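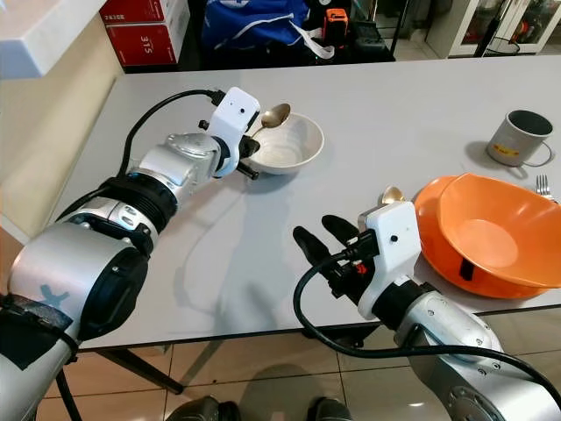 Two-arm station, tableware set.

Collecting Demonstrations at Clulwood: Frequently Asked Questions
October
By Hsiu-ying Su

These are the questions that operators, visiting students and the model group send in most often. Answers apply to the tableware and counter tasks in the Lindholm set. Other sets have their own task sheets.

What counts as one example?
One example, or episode, is a single attempt at a single task, from the start signal to the stop signal. It holds the camera streams, the joint positions of the arms, the gripper or hand commands, and the text of the instruction. If you do two tasks without stopping, you have recorded one bad episode, and it will be rejected.

How many episodes does the set need?
The target is 2,000 accepted episodes. Rejected episodes are kept on a separate drive and do not count toward the target. They are used later to train the success checker.

How are joint positions stored?
They are logged at 30 samples per second with the same clock as the cameras. If the clocks drift apart, the Hudell recorder writes a warning to the log and keeps going. Check the log before you start a new batch. An episode with a clock warning cannot be repaired afterward.

Why do the two end effectors on the station differ?
The model group wants to know whether a policy can learn to divide the work by itself. The instruction never says which arm to use. Operators pick the arm that makes sense for the object and stay with it for the whole episode.

Do objects go back to the same place each time?
They should not. Move every object between episodes and turn it as well. A policy trained on a fixed layout learns the layout. Dishes may be stacked, tipped or placed partly behind an arm – all of these are useful, provided that the target object can be reached.

What happens when I drop something?
Keep recording if the object is still on the table and you can recover in a normal way. Recoveries are worth having. If it lands on the floor, stop, mark the episode as failed, and reset.
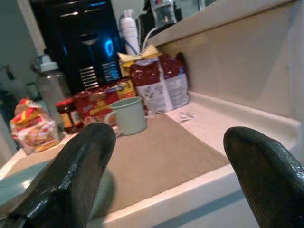
Can I edit the instruction text after an episode is recorded?
Only the reviewer can. Send the episode number and the corrected wording, and the reviewer will change it if the recorded motion matches the new text. The old wording stays in the history.

How long should an episode be?
The limit for tableware tasks is 28 seconds. Most good episodes are well under it. Long pauses are trimmed at the start and end but never in the middle, so decide what you are going to do before you give the start signal.

Should the background be cleared?
Leave it as it is. Appliances, packages and bags behind the work area give the model practice at ignoring things. Remove only papers that show personal information, and anything that blocks a camera.

Who reviews the episodes?
Panagiotis Makris reviews the first batch from every new operator in full. After that he reviews a sample. Each reviewed episode is marked accept, reject or relabel. In the last review, 214 episodes were marked relabel, nearly all of them for calling a bowl a plate or leaving out the color when two similar objects were present.

Can I use the set for my own project?
Lab members can read it from the Doren server. Ask for write access only if you are recording. Partial copies cause trouble when labels change, so point your code at the server path.

Comments

Wing-sze Wu
Does the rule about staying with one arm apply to handovers? The task sheet has "pass the spoon" on it and I don't see how to do that with one.

Hsiu-ying Su
Handover tasks are the exception. Both arms move and both are logged. I will add a line to the answer.

Siu-fong Fung
The clock warning is easy to miss when the log is long. Searching for "drift" finds it.

Yi-chun Chu
For relabels, could the review page show the old and new text next to each other? Right now I open two tabs.

Panagiotis Makris
It's on the list for the next version of the review page. Two tabs until then.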